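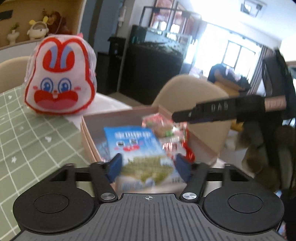

Notes for the Nembridge growers' evening, Feb 4, 2022

Start with thanks to Kendra Ouellet for the room and the soup. Then straight in, no long hello.

Right, so I'm going to talk about sprouts. I mean potatoes sprouting in store, not the Christmas kind (wait for the groan). Last October we filled the old shed at Usuga for the first time since we re-lined it, and I want to tell you what we did, what I'd do again and where I made a mess of it.

A bit of background for anyone new. We put in 419 tonnes and graded out 379 by the end of January. The difference is partly soil, partly small stuff that went for stock feed, and partly a corner of the store I'll come to in a minute. Don't rush this bit, people like writing the numbers down.

First thing — curing. I've always been impatient here. You've got the crop in, you're tired, you want the fridge on and your boots off. Isabelle Arsenault talked me into leaving it warm for a full fortnight and letting the skins set, and I grumbled the whole way through. She was right. The bruises dried up nicely and we had hardly any soft rot in the main run. Isabelle will be sitting near the back, so give her a wave.

Then we pulled the temperature down slowly, half a degree a day. Ours was all going for crisping, so we couldn't go too cold or the sugars climb and you get dark fry colours. If you're growing for the fresh market you can hold it a good deal lower. Ask who in the room is doing which. Last year nearly everyone was fresh, could be different now.

NEXT SLIDE (fan layout)

Now the corner. We'd stacked the boxes tight against the far wall to squeeze in another row, and the air simply went up and over instead of through. Zachary Sutherland found it when he was checking probes and one box was reading 5 degrees warmer than its neighbour. By then the sprouts were as long as my thumb. We lost most of that row, and it was my idea to squeeze it in, so I'll take that one on the chin.

What we do now is leave a proper gap at the wall, more than 50 centimetres, and I've painted a line on the floor so I can't talk myself out of it at ten at night. Cheapest fix I've ever made!

Say something about probes. We use the Keltus ones, mostly as they were what the shed came with. Kai Wunderlich has a set of Grastamer probes over at his place and likes them, and he's happy to be asked. My only advice is to put a couple in the awkward spots. The middle of the store will nearly always look lovely.

Spearmint oil: keep this short or we'll be here till midnight. We fogged twice. Both times we shut the louvres, ran the fans gently and kept out until it had cleared and we'd vented properly. Read the label, write down what you did. It does make the whole yard smell like chewing gum — the dog wouldn't come near me.

If time, tell the story of the forklift and the door. If not, skip to costs.

Costs: electricity was the big one. I haven't got a tidy figure yet as the meter is shared with the workshop, and Manon Arsenault is untangling it for me. Offer to send it round once she's done. Running the fans overnight helped, I'm fairly sure of that much.

Questions. Someone will ask about washing before storage. Short answer, we don't. Someone will also ask about onions in the same shed, and I'd like Isabelle to take that one.

Remind them the sign-up sheet for the store walk is by the urn, and wellies please, it's muddy up there.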